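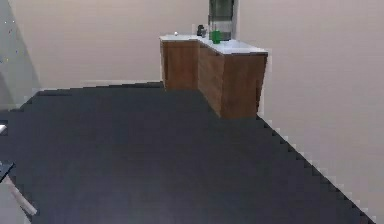
Figura 3. Vista simulada de la habitación con la encimera en L al fondo, desde un punto elevado. Render sin suavizado de bordes.

4.2. Qué ve el planificador y qué se imagina

Empiezo por la figura 3 porque es la vista con la que más me he peleado en todo el artículo. Para una persona es facilísima: hay una moqueta gris oscuro, un mueble de madera en la esquina y una encimera blanca con cosas encima. Si me piden que vaya hasta el objeto verde, voy y punto. A nuestro módulo de percepción, en cambio, esta vista le sentaba fatal, y entender por qué nos llevó casi todo febrero.

El primer problema es el suelo. Nuestra segmentación de zona transitable (la rama que en Plusito llamamos simplemente «suelo») se entrenó con texturas bastante ricas: tarima, baldosas, alfombras con dibujo. Una superficie tan lisa y tan uniforme le da muy poco a lo que agarrarse, y la confianza se desplomaba justo en el centro, donde no hay ni un solo obstáculo. El planificador recibía un mapa de costes con un agujero enorme y hacía lo razonable con esa información, o sea, pegarse a las paredes. ¡Con todo el espacio libre delante!

El segundo problema son los bordes. Fijaos en la línea diagonal donde el suelo se encuentra con la pared derecha: es una escalera de píxeles claros y oscuros. Nosotros extraíamos el contorno directamente de la máscara y lo pasábamos a la capa de colisión, de modo que cada escalón acababa convertido en una esquinita. El suavizador de trayectorias intentaba respetarlas todas y el resultado era un zigzag ridículo en paralelo a la pared. Probamos a activar el suavizado de bordes en el simulador y el zigzag desaparecía, claro, pero también subía el tiempo de render, y además me parecía hacer trampa: prefiero que el planificador aguante una imagen fea. Al final ajustamos un segmento recto a cada tramo del contorno antes de inflar los obstáculos, con una tolerancia de 3 píxeles. Es una solución muy poco elegante y funciona de maravilla.

El tercer asunto, y para mí el más interesante, es el objetivo. La consigna del episodio es acercarse al objeto verde de la encimera (algo con forma de botella o de vaso alto), que en esta vista ocupa poquísimo. El color lo salva: entre el blanco de la encimera y el beige de la pared, el detector lo encuentra sin esfuerzo. Lo complicado es decidir dónde pararse. El objeto está en el ángulo interior de la L, con una pieza alta y oscura justo detrás, y proyectar su posición sobre el suelo da un punto que cae dentro del mueble. La primera versión de Dastberg, nuestro planificador global, declaraba la meta inalcanzable y se quedaba tan tranquila.

Lo que hace la versión actual es buscar poses de aproximación a lo largo del frente de los armarios y puntuarlas con dos términos, distancia al objeto y visibilidad prevista. Aquí la forma de L ayuda y estorba a la vez. El tramo que avanza junto a la pared derecha ofrece mucho frente, pero las poses cercanas a su extremo quedan lejos del objetivo; las del rincón están cerca y dejan poco margen para girar. Con los pesos por defecto ganan casi siempre las del rincón, y creo que eso está bien, aunque admito que depende mucho del radio de la base.

Queda el lado izquierdo, donde asoman una superficie oscura y una varilla blanca y fina que parece la pata de una mesa. En el mapa de ocupación esa varilla se perdía con una facilidad pasmosa, porque el filtro morfológico que limpia el ruido también se la comía. También teníamos que lidiar con las motas de color de la superficie gris vertical de ese lado, que el filtro sí debe eliminar. Separamos los dos casos con un criterio de alargamiento: los componentes largos y delgados que tocan el suelo se conservan y los puntos sueltos se descartan.

Evaluamos estos cambios en Ilotham, nuestro conjunto de interiores simulados, con 3000 episodios. La configuración completa alcanza la pose final en el 88 % de ellos. De los fallos que quedan, los más frecuentes son paradas prematuras ante muebles que solo entran parcialmente en la imagen, un caso que trato en la sección siguiente junto con la memoria espacial de Carré.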